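The Second Quote

The kitchen at Wokness closed at nine, and Edith Huamán did the books at table five, where the light was best. She had two quotes in front of her. The one from Cellside was printed in color and had a cover page. The one from Bedoya was a spreadsheet somebody had mailed as a PDF, and the last column ran over onto a page by itself.

Both were for the same thing, a pair of arms for the dish station. Cellside wanted to sell them. Bedoya wanted to lease them, month to month after February, at $2,406 a month with service included.

"What does service mean?" Zoila Sánchez asked. She owned the other half of the restaurant and had her shoes off.

"It says parts and labor. Then it says grippers are consumables."

"So grippers aren't parts."

"Grippers are consumables."

Zoila wrote that down on the back of a produce invoice. She had been writing on it all evening. So far it said floor drain, who moves it on Sundays, electrician, and insurance, with insurance underlined.

They had lost their dishwasher in the summer. He had gone to work for his brother-in-law laying tile, and the three people they hired after him had each lasted less than a month. Since then Edith and Zoila had taken turns, and Edith's hands had cracked along the knuckles. She didn't think that belonged in the budget, but she had put in a line for it anyway, under Labor, owner.

"Cellside includes the counter mounts," she said. "Bedoya doesn't. Bedoya says customer to provide suitable surface."

"We have a surface."

"It's steel on legs. It rocks."

Zoila added table to the list.

The next morning Edith drove out to see a pair working. Bedoya had given her the name of Lizeth Quintero, who ran a small catering business from a house with a second kitchen, and who had been leasing since the spring. Lizeth let her in through the side door and went straight back to trimming green beans. The arms were already going.

"Stand wherever you want," Lizeth said. "They're slow, so you won't miss anything."

Edith stood by the refrigerator and took pictures on her phone for Zoila. It was the cutlery she wanted to see. Plates she could believe in. At Wokness the forks and spoons came back in gray tubs, hundreds of them on a Friday, stuck together with rice, and neither quote had said a word about forks. 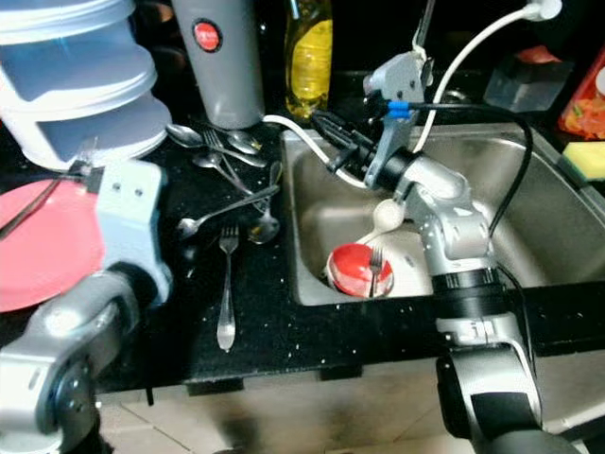

Lizeth's counter, with the forks and spoons still to be sorted.

"Does it do knives?" Edith asked.

"I don't let it. I do the knives."

"Is that in the contract?"

"It's in the appendix. Read the appendix." Lizeth tipped her beans into a bowl. "What are you budgeting for install?"

Edith told her. Lizeth didn't laugh, but she put the knife down.

"Double that. I had to move an outlet. I had to get the cables up off the counter, and I still don't have them the way I want them. Then there's the training time. They call it commissioning and they bill it by the day."

"How many days?"

"They told me two. It took seven."

Edith typed 7 days into her phone, under the picture. She asked about the grippers. Lizeth said she went through a set of fingers every couple of months, and that she kept a spare set in the drawer with the foil, and that Edith should order hers with the first shipment or she would pay the freight twice.

"Would you do it again?"

Lizeth thought it over. One of the arms moved a few inches, stopped, and moved again.

"I'd lease again," she said. "I wouldn't buy. I had a woman here, Elvira Huanca, she'd been with me five years, and she does the prep now. She's better at prep than I am. If I'd had to let her go to pay for those, then no. But I'd have had to buy for that to happen. The lease I could carry."

She gave Edith a bag of beans to take home.

Tetsuya Morikawa from Cellside called on the drive back. He was polite and he had the numbers by heart. Over five years, he said, buying came out well ahead.

"Ahead if nothing changes," Edith said.

"What would change?"

"I might not have a restaurant in five years."

He said he understood, and that Cellside could offer terms. He also said there was a new model coming, from a company called Kudatent, and that Cellside would be carrying it, and that she might want to wait. Edith pulled over in front of a bank to write this down. It seemed to her a strange thing for a salesman to say to someone holding his quote.

"If I buy the one you quoted me, what's it worth when the new one comes?"

"There's a trade-in schedule."

"Send me the schedule."

The schedule came that afternoon. It was a single page and she only had to read the first two lines of it.

She redid the sheet that night at table five. She moved commissioning from two days to seven. She put in the electrician, the table, a spare set of fingers, and the insurance rider, which had come back higher than Zoila guessed and lower than Edith had feared. She put knives under Labor, owner. Then she took a year of lease payments, added everything else, and set it beside a year of paying a dishwasher what a dishwasher would have to be paid in order to stay.

Zoila read it standing up, with a dish towel over her shoulder.

"These are almost the same number," she said.

"The person's a little less."

"A little less, and does knives."

"And mops," Edith said. "And takes the tubs off the floor. I didn't know where to put that."

Zoila pulled out the other chair. She went down the column with the end of her pen, and then down the next one. She stopped at the wage.

"We never offered this."

"No."

"We offered what we offered last year, and three people quit."

Edith got up and filled the sink, because the tubs were still sitting there from lunch. She could hear Zoila at the table, turning the pages of the contract.

"When does the Bedoya quote run out?" Zoila called.

"End of the month."

"Then we post the job tomorrow at the real number. If we don't have someone by the end of the month, we sign the lease."

"And the table?"

"Buy the table either way," Zoila said. "It rocks."

Edith put her gloves on and started with the forks.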